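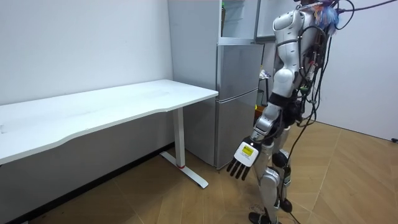 Llevo meses buscando mesa para el estudio, así que cuando vi que Keltar abría sus puertas un domingo me apunté sin pensarlo mucho (y sin mirar lo lejos que estaba la nave, ejem). Llegué a las once, con el café todavía en la mano, y me fui derecha a las mesas largas. La que más me gustó es la blanca, la del tablero largo con el borde delantero curvado hacia dentro en el centro. ¡Qué cosa más cómoda! Te metes en la curva y tienes los codos apoyados sin encoger los hombros. La pata es una columna blanca sobre un pie en forma de T, con una banda roja finita cerca de la base que me pareció un detalle precioso. El blanco mate, eso sí, tiene sus marquitas, y en mi casa, con tinta y pegamento por todas partes, serían bastantes más.

Nos enseñó aquello Teodora Vlachou, que lleva la parte de diseño y habla de cantos y herrajes como otros hablan de vinos. Éramos un grupo pequeño y preguntón. Un señor quería saber si podía pedir la curva más cerrada – por lo visto dibuja planos a mano y necesita tenerlo todo muy cerca – y ella le sacó una carpeta llena de plantillas de cartón y se pasaron un buen rato probando. Yo aproveché para sentarme en todas las sillas que encontré. Salvo una con el respaldo altísimo, que me empujaba la cabeza hacia delante, me habría llevado cualquiera.

### El taller

Después pasamos al taller. Las máquinas estaban paradas por ser domingo, pero olía muchísimo a serrín y a cola. Teodora nos contó que cada tablero reposa allí 4 días antes de que lo monten, y que la línea Closik (armarios y cajoneras, sobre todo) nació de aprovechar recortes de las mesas grandes. Las cajoneras me encantaron: cierran despacito, sin golpe, y las ruedas no se atascan en las juntas del suelo. Lo sé porque paseé una por el pasillo como si fuera el carrito de la compra.

Hubo también un momento de muestras, que para mí es lo mejor de estas visitas. Me traje cinco trocitos de tablero en el bolso, dos de ellos casi iguales, y llevo desde entonces moviéndolos por casa para ver cómo cambian con la luz. El gris que en el taller me parecía elegantísimo junto a mi ventana tira a verde. Menos mal que pregunté si me los podía llevar.

### Cosas prácticas, por si vais

- La visita es gratis, pero hay que reservar. La nuestra duró 55 minutos y luego puedes quedarte por la exposición a tu aire.
- Llevad calzado cerrado para el taller. Yo iba con sandalias y me prestaron unos zuecos enormes.
- Apuntad las medidas de vuestra habitación, también las del rodapié. Yo tenía el largo y no el fondo, y me quedé sin presupuesto.
- El café de la máquina, regular. Cruzando la calle está Wongsuwan, con unos fideos con cacahuete buenísimos y mesas al sol.

Comí allí con el catálogo abierto, manchándolo un poco de salsa, y rodeé con boli la mesa de la curva. Me falta medir el fondo del estudio y convencer a mi hermana de que me ayude a sacar la vieja, que pesa un horror. Si al final la compro, ya os enseñaré cómo queda.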